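ROB 214: Manipulation in Practice
Handout 6. Rules for the bench, and what they are worth
Course leader: Wendy Rowbotham. Lab sessions: Yichen Han.

Read before the October lab. Bring a pen, you will be marking up the copy in section 4.

1. Where rules come from

Most rules posted beside a robot were written after something went wrong on a different robot. Keep that in mind whenever a rule sounds odd. The Risik site rules, which we inherited when the Osley lab closed, ran to 34 clauses. Nine of them referred to a light curtain that the Risik cell had and ours never did. Students signed the sheet every term all the same. A signature on a rule that cannot be followed protects the person holding the clipboard and does very little for the person with a hand on the table.

I will ask one question of each rule in this handout: if somebody broke it at 3 in the afternoon, how would anyone find out? Where there is no answer, I treat the rule as a wish.

2. Two arms, one object

Single-arm rules are mature. You set a speed limit, a force limit and a keep-out region, and you test all three. Two-arm work is where the paperwork gets thin. The usual approach is to take the single-arm sheet and add the words "both arms." This misses the main hazard at our scale, which is the arms loading each other through the thing they hold. Each controller can be well inside its own limit while the object between them is being bent.
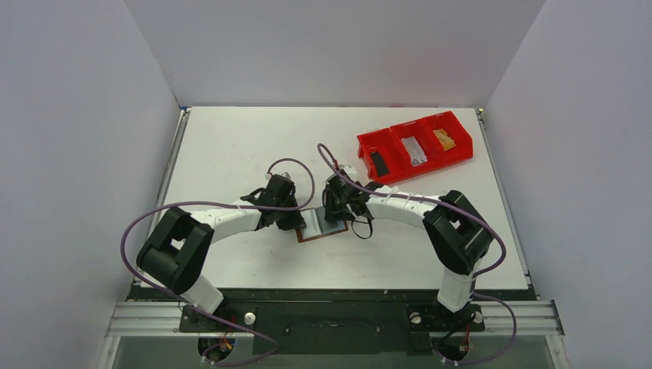 Figure 6.1. Left and right arms over a small flat object; storage bin at upper right.

Note how close together the grippers have to come for a job of this size. A keep-out region between the arms, copied from a sheet for large parts, would forbid the task outright. What people do then is switch the region off "for now." I have seen that in every lab I have worked in, including this one. A smaller region that stays on is better practice than a generous one that gets disabled, and the course marks you accordingly.

Cables belong under this heading too. A loop that clears the arm in the rest pose may not clear it at full wrist rotation. The Garside checklist says "cables secured," with a tick box. Secured against what? Write down the pose you tested, or leave the box blank.

3. Rules we keep

3.1 Force before speed. Set the grip force for the softest thing on the table. Our default for thin goods is 50 on the controller's own scale. That is a setting and has no units you can trust. Do not report it as newtons.

3.2 One person has the stop. That person says so out loud before the motors are enabled, and does nothing else. No typing, no notes.

3.3 Clear by hand only when disabled. Paused does not count. A paused arm is still holding position and will still push back.

3.4 Log failures at the time. A log filled in at the end of the session is fiction. When Wayne Ashworth compared the written logs with the recordings for one term, he had 626 attempts to check and the written logs had missed most of the near misses. They had recorded nearly all the successes.

3.5 Personal items. Wallets, cards, keys and phones used as test objects must be donated stock, with nothing live in them. Check for printed names and numbers before the session, from the distance and angle the wrist camera will have. A line of print that looks harmless from a chair can fill a good part of a close view.

3.6 Tabletop. Wipe it, and record the marks that will not wipe off. A scratch or a stain is a feature to a vision system whether you like it or not, and if it is present for every trial, your results may owe something to it.

4. Rules we doubt

The following are in the Lorport code of practice, which you will meet in industry. Mark each as testable, partly testable, or a wish.

4.1 "Operators shall remain attentive at all times." No method given. I call this a wish.

4.2 "Grippers shall not damage the workpiece." Damage is undefined. For a rigid block you may never notice the gap. For leather, stitching or thin plastic sleeves it matters a good deal, and two people will disagree over the same crease. Agree on a reference sample first, then keep it away from the robot.
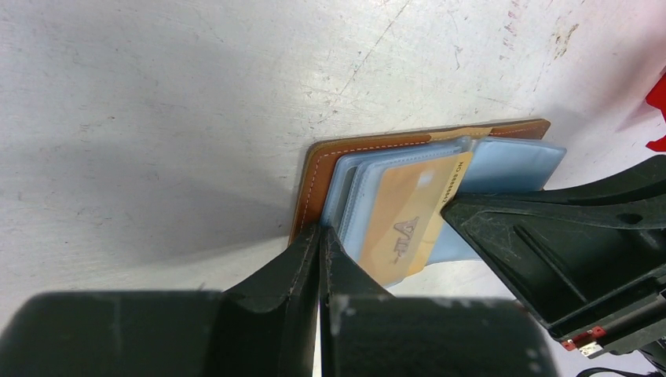 Dorothy Hartley objected to 4.2 when a draft of this handout went round, saying that a vague rule is at least an invitation to argue, and that labs with a precise damage threshold tend to stop looking once the number comes out right. She would keep the Lorport wording and require a second person to sign each disputed case.

I take the point about numbers. I am less sure about the second signature, which in my experience arrives quickly and without anyone picking up the object. Come ready to take a side.

4.3 "The system shall be validated over a sufficient number of cycles." Sufficient is doing all the work there. Garside reads it as 3000. Ask where a figure like that comes from. A long run on one object in one position says very little about the next object, and a code that counts cycles without counting variety will pass a machine that has learned a single move.

4.4 "Near misses should be reported." See 3.4. Should is not shall.

5. For the lab

Work in pairs. Choose one rule from section 3 and one from section 4. For each, write the check that would catch a breach, who runs it, and how long it takes. If the check takes longer than the task, say so and propose something shorter.

One page per pair, handed to Denise Ackroyd before you leave. Typed or handwritten. Late pages go to the bottom of the pile.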